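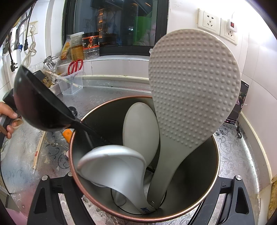

Start the recording before you reach for anything, and don't trim it afterwards, was the advice in a comment on the July issue of this guide, which had told operators to trim each take to the first contact. We have changed the section accordingly. The approach is now part of the demonstration and must be kept.

Section 4. Recording hand demonstrations

This section covers demonstrations made with the hand-held gripper. For demonstrations made by driving the arm from the control station, read 4.1 to 4.3 and then go to Section 5. The utensil holder task is used throughout. Other kitchen tasks follow the same steps with their own task card.

4.1 Before you begin

You need:

the hand-held gripper, charged, with its camera fitted
a memory card with enough free space for the session
the task card
the holder and its utensils, as listed on the task card
a computer with Kindis installed, for checking the takes

Kindis 3 or later is required. Earlier versions open the files but do not read the finger opening, and the takes will be rejected when they are merged.

Check the fingers. They should close evenly and meet at the tips with no gap. Check the screws that hold them by hand first, then with the driver. A finger that has worked loose will still pick things up, so the fault is easy to miss until the takes are played back on the arm.

Wipe the lens with a dry cloth. Grease from a kitchen shows up as a pale haze, mostly near lights and windows.

CAUTION: The fingers close with enough force to pinch. Keep your free hand away from the tips while the trigger is pressed.

4.2 Setting up the counter

1. Stand the holder on the counter where you can reach it with your elbow bent. Leave clear counter on both sides, at least one utensil's length.

2. Put in the utensils named on the task card. They may lean any way they like. Do not arrange them in order or turn the handles to face you.

3. Leave the rest of the kitchen as it is. Jars on the window sill, chopsticks on the counter, plugs and leads on the wall can all stay. The robot will be working in kitchens that look like kitchens, and a counter cleared down to bare metal or stone makes for poor training data.

4. Remove anything sharp or breakable from the path of your hand. Scissors may stay in view if they are well back and standing in something that will not tip.

5. Switch on the lights you intend to use and leave them on for the whole session. Do not change them between takes. If daylight is coming in and the weather is changeable, draw a blind if there is one.

Note: Dark windows act as mirrors at night. A few reflections do no harm, but a television or a moving screen reflected in the glass can upset the position tracking. If a phone or tablet is propped up in the working area, pause whatever it is playing.

Note: Steel worktops with a shine are more trouble than matt ones. If tracking is lost more than once in the first few takes, place a tea towel at the back of the counter, flat, and start the set again.

4.3 Choosing what to record

Each take shows one action on one utensil. For this task the actions are:

Take out. The utensil goes from the holder to the counter.
Put back. The utensil goes from the counter to the holder.
Change over. A second utensil is put in after the first has been taken out.

Do not combine actions in a single take. Two short takes are worth more to us than one long one, and a long one has to be cut by hand at Estthorpe before it can be used.

The holder may be touched by the free hand only if the task card says so. On most cards it does not. A second hand may appear in view if it is handing over or receiving a utensil, and in that case tick "assisted" in Kindis when the take is checked. Assisted takes are kept apart from the rest. They are useful for teaching the arm to wait for a person and to let go at the right moment, but they should not be mixed in with takes where the gripper does all of the work.

4.4 Recording a take

1. Hold the gripper still over the holder with the fingers open and both fingertips in view. Press the record button once. Wait for the tone.

2. Count to 2 without moving. The tracking needs this to settle.

3. Move to the utensil at an easy pace, the speed you would use with a full cup in your hand.

4. Line the fingers up on either side of the handle. If the bowl of the utensil hangs out over the rim, as a ladle's often does, come in below the bowl and take the handle just above the rim.

5. Close the fingers fully. Pause for a moment once they have stopped.

6. Lift straight up until the end of the handle has cleared the rim, and only then move sideways. Utensils with a wide head, such as a rice paddle, tend to catch their neighbours. Lift these more slowly.

7. Lower the utensil to the counter. Open the fingers when it is resting on the surface. Do not drop it the last little way.

8. Return to the position over the holder, hold still, and press the record button again.

If you miss the handle, carry on and try again in the same take. A second attempt is good data and should be left in. If you miss more than twice, finish the take in the normal way and mark it "failed" afterwards. Do not delete failed takes yourself.

If another utensil comes out along with the one you wanted, stop, put the gripper back over the holder and end the take. Mark this as failed too.

CAUTION: Do not use the gripper to lift a pan, a kettle or anything hot. The finger pads are not rated for heat.

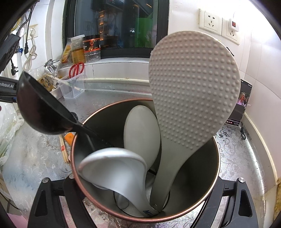
4.5 Between takes

Move something before each new take. It need not be much. Turn the holder a little, shift it along the counter, or change which way the utensils lean. After every tenth take, make a larger change: swap the order of the utensils, or stand somewhere else. White plastic on white plastic is hard for the model to tell apart, so make sure the pale utensils overlap in some takes and stand clear of each other in others.

Keep the wrist in a natural position. Operators who are trying hard to help often hold the gripper perfectly level, and the result is a robot that only knows how to work level. Tilt it when you would tilt it.

Take a rest when your arm asks for one. A full set for this task is 70 takes, and most people do it in one sitting with a break in the middle. Shaky takes at the end of a long session are not wanted, so stop early if you need to and finish the set another day. A set finished on a different day needs its own calibration (see 3.6) but keeps the same set number.

4.6 Checking the takes

1. Take the card out of the gripper and put it in the computer.

2. Open Kindis and choose Import. Leave the window open until the bar has finished. Closing it early does not harm the card, but the import has to be started again from the top.

3. Play the first take right through. Look for the fingertips, the handle and the rim of the holder. You should be able to make out all of them at the moment the fingers close.

4. Look at the trace under the video. It should be an unbroken line. A gap shows where tracking was lost. Short gaps are filled in automatically and turn grey. Gaps shown in orange cannot be filled, and the take must be done again.

5. Tick "failed" or "assisted" where it applies. Leave both blank for an ordinary take.

6. Check the rest of the set at double speed.

7. Choose Send. Kindis gives a receipt number. Write it on the task card.

Note: If the finger opening shows as a flat line at zero, the trigger sensor was not connected when the gripper was switched on. Nothing can be recovered from these takes apart from the video. Switch the gripper off, seat the connector, switch on again and repeat.

4.7 Trying the set on the arm

Sites with a Vlček arm can try a set before sending it. The arm must carry the same fingers as the hand-held gripper, fitted the same way round.

1. Clear people from the working area and check that the stop button is within reach.

2. In Kindis, select one take and choose Replay – slow.

3. Place the holder on the mark shown in the replay window. Replay follows the recorded path exactly and does not look for the holder, so the position matters here in a way it will not once the model has been trained.

4. Start the replay with the holder empty. If the path is clear of the rim, add the utensil and run it again.

A replay that brushes the rim usually means the calibration has slipped. Repeat 3.6 and record one new take before blaming the rest of the set.

CAUTION: Replay does not stop for obstacles. Keep one hand by the stop button for as long as the arm is moving.

4.8 How much is enough

The shared collection for the utensil task held 2,780 takes when this issue was prepared. New sets are still wanted, above all from kitchens with patterned worktops, strong side light or holders with a shiny rim. Sites that have already sent two sets from one kitchen should move to another room or wait for the next task card.

Questions about rejected takes should quote the receipt number and the take number as shown in Kindis. Questions about the Radari tracking unit, including the pairing fault described in 3.4, go to the hardware address on the back cover.

Issue date of this section: 29 October 2021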